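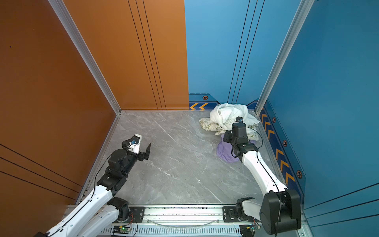 Call for participants: help us write the house rules for two-armed robots

Do you like a clear rule? Do you get cross when a safety sheet says "take care" and leaves it there? Then we'd love to hear from you!

The Pladska working group is putting together a plain-language guide to good practice for small robot benches, the kind where a pair of arms shares one floor and handles cloth and other soft things. The draft has 33 rules so far, and we need people to try them out, argue with them and tell us which ones make no sense at the bench.

What you'd be doing
Reading the draft (15 pages, with big margins for scribbling)
Working through start-up, handover and stop checks with one of our team
Marking any rule you'd skip on a busy day, and telling us why
Joining a group talk at the end, with lunch

Questions we're stuck on
How far should one arm stay back while the other is down in the fabric?
Who may reach in, and what must be switched off first?
Where should cables run, and how often should they be checked?

Who can join
Anyone over 18. Technicians, students, laundry and textile workers, teachers and complete beginners are all welcome (beginners spot things we've stopped seeing). You don't need to write code.

Sessions are held at Brekke and last one afternoon. Travel is paid, and your name goes in the guide if you'd like it there.

To apply, send a few lines about yourself to Maj-Britt Aasen or Rhea Talavera at the Pladska office by 2019-05-24. The finished guide comes out in December, free to all.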